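Skulo Help > Robot cells > Cabling and tooling

Wrist cable keeps catching when the arm goes into a PC case

Posted by Nazar Levchenko
Tue 3 July

We run a small cell at Skoslow that handles memory modules in used desktop PCs. One arm, electric gripper, small camera next to the gripper. The case lies on its side and the modules sit in a tray next to it. It worked fine from January until we changed the gripper. The new one has a longer cable, and I left the extra length hanging near the wrist because I didn't want to cut it.

Now the arm stops with a collision fault when it comes down to the memory slots. It doesn't do it every cycle. When it does, the cable is usually hooked on something in the case, most often the drive cage. Once it pulled a drive plug halfway out.

I have already lowered the speed and raised the force limit a little. That gave me fewer stops, but I don't trust it. Is there a proper way to route this, or do I need a different cable?

---

Bujar Dimitrov

Put the force limit back where it was. You are hiding the fault.

Shorter cable. Shevchuk sells them.

---

Roswitha Marti

You can probably keep the cable you have. I look after a cell like this at Clokdale and went through the same thing after a gripper change. The cause was slack on the wrong side of the last joint.

Power down and lock out before you start. Then:

Take all the ties off between the gripper and the elbow. Don't try to fix it one tie at a time.

Jog the wrist by hand in slow mode to both ends of the turn your program really uses, with no case in the cell. Ours only needs 160 degrees. Watch how much cable that takes, leave that much plus a hand's width, and lock out again.

Anchor the cable at the gripper body first. The plug should never carry the pull. If your gripper has no clamp point, a small P-clip under one of the flange screws works, but check the screw is still long enough.

Run the loop on the side facing away from the drive cage. It should stand out from the wrist and not hang under it. Anything lower than the fingertips will end up inside the case sooner or later.

Use 3 hook-and-loop straps above the wrist, snug but not tight. Zip ties cut into the jacket. Push the leftover length up past the elbow and coil it there, where it stays out of the case.

Keep the loop out of the camera's view as well. We had bad slot finds for a week and blamed the lighting.

After that, run the whole program at low speed with a scrap case in place and your hand near the stop. If it is clean, go up to normal speed and reset your force limit to the old value. I check the cable jacket every 1,000 cycles and turn the straps a little so they don't wear in one spot.

One more thing. Tie back the wires inside the PC before the arm goes in. A loose bundle near the drive cage will catch a cable that is routed perfectly well.

The pose to check is the low one over the board, with the modules still in the tray.

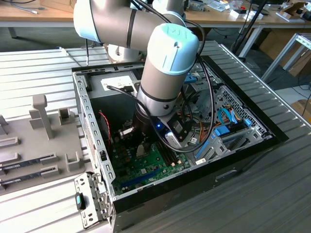 Gripper low over the motherboard, with the black cable looping down along the wrist and into the case.

At that point in the program, stop the arm and see what the cable is near. If it can reach the slotted rail on one side or the drive cables on the other, the loop is too long or too low. Move the strap nearest the wrist before you touch the others.

---

Nazar Levchenko

Thanks, both. I redid it with the straps and moved the coil up past the elbow. I had the P-clip on the wrong side of the flange the first time and had to start over. Force limit is back to the old value. It ran almost a full shift without a stop. The drive plug was loose on that one PC anyway, so I'm adding a wire check before loading.

---

Hanna Kravchuk

Same problem here, but our cable goes through a hollow wrist and still rubs at the exit. Does the strap spacing matter in that case, or is it only the bend? We have a rubber grommet there now and it is wearing through.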